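Chapter 4. Who Is a Source, and Who Decides

Gudrun Haugland
10 May 2021

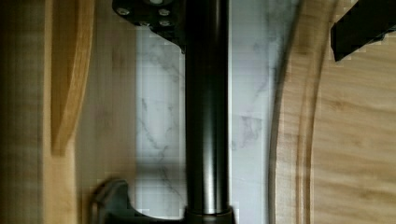
Figure 4.1. A dark, polished metal rod with a mounting bracket at the top.

A reporter who promises to keep a name out of print has made an agreement. What kind of agreement it is, who is bound by it, and what happens when a court asks for the name are the subjects of this chapter. Chapter 3 dealt with material that the public already has a right to see, such as meeting records and court filings. From here on we are concerned with material that reaches a newsroom only when a person chooses to hand it over.

Take the case we will follow through most of the chapter. The Flosasholm Courier, a regional daily, received a packet of 774 pages from inside Clikutier, a company that ran ferries under contract to the county. The pages showed that safety inspections had been signed for on days when the boats were at sea. The reporter, Máté Pap, told his source that her name would not appear. He did not tell her whether he would share it with his editor, and she did not ask.

His editor, Ivone Bragança, did ask. She wanted to know how the source had come by the pages and whether she had a grievance against the company. Pap gave her the name. The paper ran the story in January, and Clikutier went to court to find out who had taken the documents.

Three questions come up at once, and students should keep them apart.

The first is about the promise. "I won't use your name" can mean that the name will not be printed. It can also mean that no one else will ever learn it. Most sources hear the second meaning and many reporters intend the first. Section 4.1 sets out the terms in common use (on the record, on background, off the record) and shows how loosely they are applied, even within one newsroom.

The second is about the law. Some places protect reporters from having to name a source, some protect them only in part, and some give no protection at all. Where protection exists, it may cover a staff reporter and leave out a freelancer or the owner of a small website. Section 4.2 compares these rules and looks at who counts as a journalist under each.

The third is about the documents themselves. A court may leave the reporter alone and order the paper to return the pages, which can identify a source just as well if they carry printer marks or handwritten notes. Section 4.3 covers the handling of papers and files.

Section 4.4 turns to a survey by Benedek Jakab, who put the same set of facts to 400 working reporters and editors. More than 60 said they would give the name to an editor without first telling the source. Their reasons varied a good deal, and we will look at several of them in detail.

Before reading further, write down what you think Pap owed his source at the moment she gave him the packet. Keep the note. You will need it for the exercise at the end of Section 4.3.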